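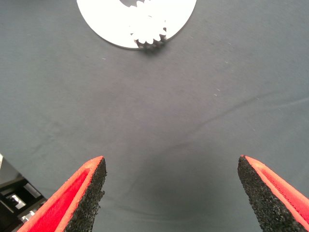

White gear on the white disc, grey cloth underneath.

Are spare parts schemes worth anything, or is it all marketing?

tolverhedge
Posted Friday 19:42
Every appliance maker seems to have found religion about repair lately. I've been looking at a Panach stand mixer and the whole pitch is "parts for 20 years". Lovely. I had the same promise with my last mixer, a Prullen, and when the drive gear stripped they offered me a "motor assembly" at two thirds the price of a new machine. The gear on its own was not a listed part. So technically parts were available and technically I could have repaired it.

Has anyone bought a single small part from one of these firms, at a sensible price, more than five years after buying the thing? I don't mean a jug or a lid. I mean something inside.

mudlark_pete
Posted Friday 20:05
Yes, once. Belt for a Prullen bread maker, arrived in two days, cost less than the postage. So it isn't all nonsense. I'd read the wording though. "Parts for 20 years" from when? From the day you bought it, or from the day they started making that model? If it's an old design you may be well into it already.

Quillon3871
Posted Friday 20:11
I think you're being a bit hard on them. A stripped gear usually means something else has gone wrong — dry grease, a worn shaft, somebody forcing stiff dough through it on top speed. Selling the whole assembly means the customer gets something that works. Sell them the gear and half of them will be back in a month complaining that the new one has gone too.

tolverhedge
Posted Friday 20:19
> Selling the whole assembly means the customer gets something that works.

It also means the customer looks at the price and buys a new mixer. I'm sure that never crossed their minds.

And no, nothing was forced. It made a Victoria sponge once a fortnight.

Quillon3871
Posted Friday 20:26
I didn't say you forced it. I said somebody usually has.

brackenfold
Posted Friday 20:48
I used to work on a parts counter (white goods, not mixers) and I'd put it somewhere between you two. Keeping a small part on a shelf costs nearly the same as keeping a big one. It needs a number, a bag, a bin, and a person to answer the phone when it doesn't fit. So firms bundle. I don't think it's a plot, but I don't think it's for our benefit either.

What used to annoy me was the part number changing with every minor revision. Same moulding, new number, old number "discontinued". We had people told their part was gone when it was sitting in the next drawer. Always ask whether a number has been superseded before you give up.

mudlark_pete
Posted Friday 21:02
That's useful, ta. Does anyone have experience of Ķēniņš? They do copies of gears for older machines, or say they do. The site has 3000 parts on it, allegedly, and every one I click on is "ships in 4 to 6 weeks". Makes me wonder how many of them exist.

oldspindle
Posted Friday 21:15
I've had two off them. The first was fine and is still going. The second was a hair too big across the teeth and whined like a dentist's drill, so back it came out. They refunded me without a fuss, to be fair. Measure the old one before you order, and if it's in bits, count the teeth and measure the bore. Don't go by the model name alone.

Quillon3871
Posted Friday 21:23
One out of two is not much of a recommendation.

oldspindle
Posted Friday 21:25
It wasn't meant as one.

harrierlane
Posted Friday 21:40
Sceptic here as well, but about the other side of it. We had a repair morning at the hall in Modlow in April and everybody was very pleased with themselves. Most of what came in had a blown fuse or was clogged with crumbs. Worth doing, but then the write-up said it had "saved 300 appliances from landfill", and I was there, and that hall doesn't hold 300 toasters. People inflate these things whether they're selling or volunteering.

brackenfold
Posted Friday 21:52
Perhaps they meant all year?

harrierlane
Posted Friday 21:54
Perhaps. It didn't say so.

tolverhedge
Posted Friday 22:10
Right, I've emailed Panach and asked for the price of the drive gear by itself, and whether the 20 years starts from purchase. If the answer comes back as "please contact an authorised service partner" I shall buy second-hand and take my chances. Will post whatever they send.

mudlark_pete
Posted Friday 22:14
My money's on the service partner.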